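Restmont Support
Ticket: Lutomer printed panels, blue - ticking noise
Opened by: Szymon Sowa
Handled by: Albane Chauvin
Status: Open, waiting on parts
Opened: Tuesday, October 16, 2018

Szymon Sowa
We bought the blue Lutomer panels in August, the print with the white leaves and flowers and the orange and beige circles. They make a ticking noise. It starts when the heat comes on in the morning and goes on for 18 minutes, then stops. Your product page says "silent in all seasons." I would like to know who tested that and in which seasons.

Albane Chauvin
Hello Szymon, thank you for writing in. Ticking is normally caused by panels that were put up too tight against the corner posts. Could you loosen the screws on each post by half a turn and tell me whether it changes anything?

Szymon Sowa
I'll do it, but I don't see how it can be the screws. They were set with the plastic spacer you ship in the bag, the one marked "no adjustment needed."

Szymon Sowa
Done last night. Half a turn on everything. Ticked this morning exactly as before, maybe a bit louder.

Albane Chauvin
Thanks for trying. Please wipe the panel edges with Somboon dry spray. Don't use oil, it stains the print.

Szymon Sowa
I had to buy the spray. The store page calls it "the last word in quiet." One morning without noise, then it was back. I'm not counting one morning as a result, as it was also a warm morning and the heat barely ran.

Albane Chauvin
Understood. Is the noise coming from every panel, or can you trace it to one place?

Szymon Sowa
I went along the wall with my ear on it. It's at the top, where panel meets post. If I press there with my thumb it stops. The middle of the panels is quiet and so is the white floor. I moved the small things off and put them back, no difference.

Albane Chauvin
That helps. Our notes say the older edge strip can stick to bare aluminum. What color is the strip on yours, gray or clear?

Szymon Sowa
Clear. You can't see it unless you take a panel off. Red box near the center, blue cloth against the back wall.

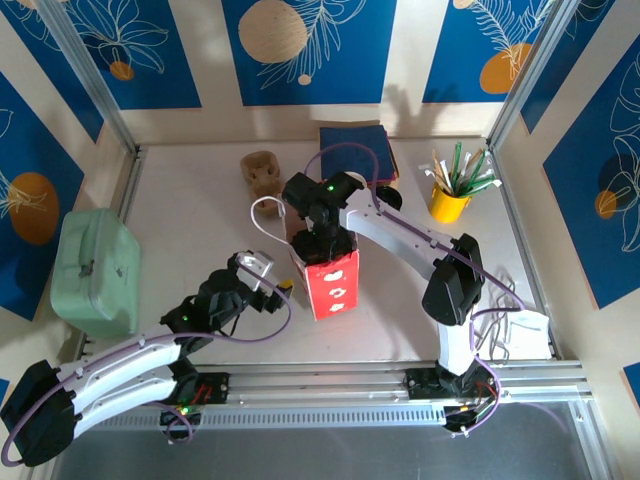
I also looked up the Lostarora strip that people on your own forum recommend. It costs more than I expected for 5 feet of felt, and every review reads like the same person wrote it. Before I spend money on that I want to hear from you that it fits.

Albane Chauvin
Clear is the older one. I wouldn't order the Lostarora strip, as I can't confirm it fits the groove. I can send 6 of the gray strips free of charge. Slide the old ones out from the top and press the new ones in dry.

Szymon Sowa
So it wasn't the screws. Fine, send them. Should I tighten everything back up first?

Albane Chauvin
Yes please, back to the spacer setting. The strips go out with the next mailing.

Szymon Sowa
Screws are back where they were. Still ticking. Please keep this open until I've had a full cold week with the new strips in - I don't want it closed as solved because a package was mailed.

Albane Chauvin
Noted. Ticket stays open.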